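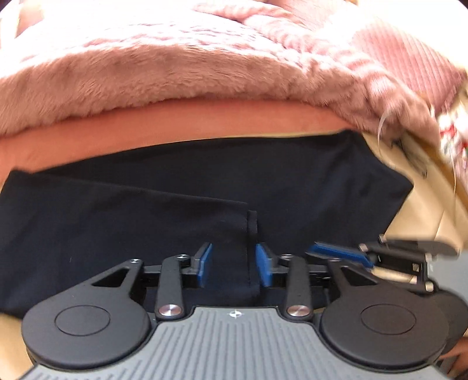 Spring Linen Sort at the Brastden Hall

March 13, 2005

The dark cloths from the October supper are being sorted before the hall is booked again for spring. Most of them went into the closet in a hurry and came out creased, and a few have candle wax on them.

Navy and black cloths go in separate piles. They look the same under the hall lights, so carry them over to the window if you can't tell. The navy ones belong to Brastden. The black ones are on loan from Setuddale and have to go back by the end of the month.

Wash dark cloths in cold water, inside out if they have a hem, and leave out the softener. Hang them over the rail in the back room. The dryer has been leaving lint on everything and is waiting on a part.

For wax, scrape off what you can with a dull knife, put brown paper over the spot and press with a warm iron. Change the paper when it gets greasy. Two cloths were scorched last year with the iron set too high.

Fold long tables in half twice, then roll. Rolled cloths go on the middle shelf with the label facing out. Round cloths can stay on hangers.

We could use 4 more wide hangers and a new roll of labels. Napkins are fine for now. There are 103 after the last wash, and the Trolbridge lunch needs 100.

Anything with a hole goes in the mending basket by the door. Pin a scrap of white thread next to the hole or it won't be found.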